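Wrist rest or no wrist rest? Pad recommendations for a small desk

tallowmere
Posted Tuesday, 9:14 am
I've moved into the box room for work and the desk is 116 cm wide, with a full size keyboard on it. The old cloth pad is going at the corners. I'm looking at the Pakosley one with a gel rest or a plain hard pad from Follia. My wrist aches by mid afternoon and I'd like that to stop. Budget is low. Any views?

brackenfold
Regular
Posts: 200
Skip the rest. I had the Pakosley for a year and all it did was press on the underside of my wrist. You want to move the mouse from the elbow and a rest stops you doing that. Get the Follia and lower your chair arms.

jam_and_solder
I disagree with brackenfold. I do spreadsheets all day, small movements, and a soft rest has been fine for me. It depends what you use the mouse for. If you play games then no, get a big flat pad.

tallowmere
Spreadsheets and email mostly. No games.

brackenfold
Regular
Posts: 200
Small movements all day is exactly when you shouldn't be leaning on the wrist. The rest is for when you stop moving. Most people park on it and leave their hand there.

quillet55
Before buying anything, measure the height of the desk against your elbow. Mine was too high and I went through three pads before I worked that out. Raised the chair, put a box under my feet, ache went in a fortnight. Same old pad.

tallowmere
Chair is already as high as it goes. The desk was a dining table so it probably is on the tall side.

jam_and_solder
Dining tables usually are. You could look at a tray that clamps underneath. Berrada do one, but check the depth of the table rail first or it won't fit. Mine wouldn't go on and I had to send it back.

norrisgreen49
I use a pad with the rest built in and have no complaints. The rest is on one side so I can shift my hand off it when I want to. The surface is smooth and wipes clean, which I prefer to cloth. Mouse is a clear one, you can see the insides.

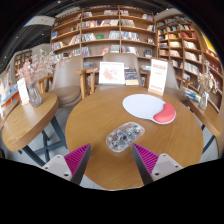 Pad with the red rest, and the clear mouse in front of it

jam_and_solder
Does the pale surface mark? I had a white one from Wollel and it went grey where my hand sat.

norrisgreen49
A bit. Washing up liquid and a damp cloth sorts it. Don't soak it, the glue under the rest on my last one let go.

brackenfold
Regular
Posts: 200
I still say the rest is the wrong answer to an ache. But if it has to have one, that shape is better than the long bar type.

quillet55
Agree on the bar type. Tallowmere, try a folded tea towel under your wrist for a couple of days before you spend money. If it's worse you have your answer.

tallowmere
Will do the tea towel and measure the rail tonight. Leaning towards the Follia if the tray fits.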